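9 Dec 2019

Snack sorting, second go. The bin under the Oruva shelf had got to the stage where you put a hand in and came out with three ketchup sachets and a sense of regret, so everything went onto the round white table and we started over.

Plan was to sort by size. That lasted until the long thin things, which are either bars or seaweed or some agreement between the two, and which fit none of the tubs we bought from Trevura. The tubs are 152 mm inside. I measured them after ordering, as is traditional here.

Second plan: sort by how badly the wrapper behaves. Stiff boxes first (easy, dull), then foil, then the clear film, where all the trouble lives. Clear film slides, creases, and shines right where the barcode is. Labels we can't read go by the digits, and I've started a column in the Sisay sheet for it. Typed one in twice with a different wrong number each time.

First line of the column:
6 775505 820610, clear packet, long, dark speckled stuff inside, nutrition table in Chinese. Goes under "bar or seaweed, ask someone."

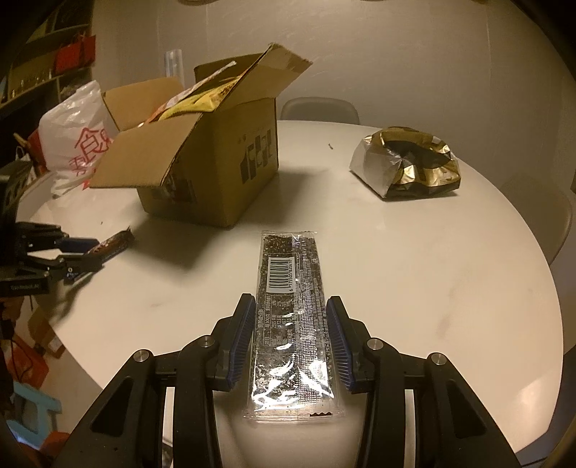 The small brown wrapped ones get their own tub, mostly because they vanish under everything else and turn up in January. Pointed ends all facing one way in the tub, please. I know it looks fussy. I did 19 of them pointing every direction and the lid wouldn't shut.

Still to do:
- taller tub for the long packets, or stand them in the Endent jug
- decide if crushed ones count as stock or lunch
- wipe table, crumbs of unknown origin
- the "misc" tub is 3 tubs now, somebody be brave

Sheet says 200 items. I'd like a word with the sheet.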